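Sustbridge Opens Registration for Furnished Short-Stay Apartments at Harawira House

SUSTBRIDGE, November 25, 2019 – Tilleva, a housing operator that rents furnished apartments to people between homes, today opened registration for Harawira House, a converted office building on the north side of Sustbridge. The building has 197 apartments, all of them let by the month. The first tenants will move in next July.

Harawira House is meant for people who need a place for longer than a hotel stay but shorter than a standard lease. Tilleva expects most tenants to be hospital staff on temporary contracts, families waiting for repairs to a house, and workers who have moved to the area and have not yet found a permanent address. The minimum stay is 2 months. There is no maximum, although rents are reviewed after the first year.

The building was put up as an insurance office and stood vacant for several years before Tilleva bought it. Most of the original concrete structure has been kept. The windows have been replaced, the old central boiler has been taken out, and each apartment will have its own heating control and its own electric meter. Two elevators serve all floors. The former loading area at the back will be used for bicycles, trash and deliveries.

"People who rent for a few months usually end up paying hotel rates or sleeping on a relative's couch," said Nevzat Dönmez, managing director of Tilleva. "We wanted a plain monthly price with the utilities in it, and a contract that fits on a few pages. The rooms are made for ordinary living. You can cook in them, you can do your laundry in the building, and you can sit down in the evening in a decent chair."

Apartments come in three layouts: studio, one-bedroom and two-bedroom. All layouts have a full kitchen with a stove, refrigerator and dishwasher. Bed linen and towels are provided at the start of a stay and can be exchanged at the front desk for a fee. Internet service is included in the rent. Parking is rented separately, and the number of spaces is limited.

Furniture for the building will be supplied by Vodia, which handles delivery, assembly and repair under a 6-year service agreement. Living rooms will have a sofa or armchairs, a low table and a floor lamp. Pieces were chosen so that worn parts can be replaced one at a time. Seat covers and cushions can be changed between tenants, and damaged items will go back to Vodia for repair where possible. Tenants who prefer to bring some of their own furniture may ask to have items removed before they arrive.
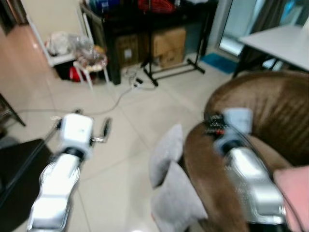 Pets are allowed in apartments on the lower floors with a refundable deposit. Smoking is not permitted anywhere in the building, including on the roof terrace. A front desk will be staffed during the day, and an on-call number will be available at night for lockouts, leaks and heating problems.

Registration does not commit an applicant to renting. Those who register will receive floor plans and the price list before general leasing begins, and may choose an apartment in the order in which they signed up. Employers that want to reserve several apartments for staff should contact the Tilleva leasing office directly, as group reservations are handled under a separate agreement.

Work on the ground floor will continue after the first tenants arrive. That floor will hold the laundry room, a mail room and 2 commercial units facing the street. Tilleva is in talks with possible tenants for both units and will announce them once leases have been signed.

About Tilleva
Tilleva owns and manages furnished rental housing for medium-length stays. The company handles leasing, maintenance and tenant services with its own staff.

Media contact
Tilleva Press Office, Harawira House, Sustbridge
Floor plans and interior photographs are available on request.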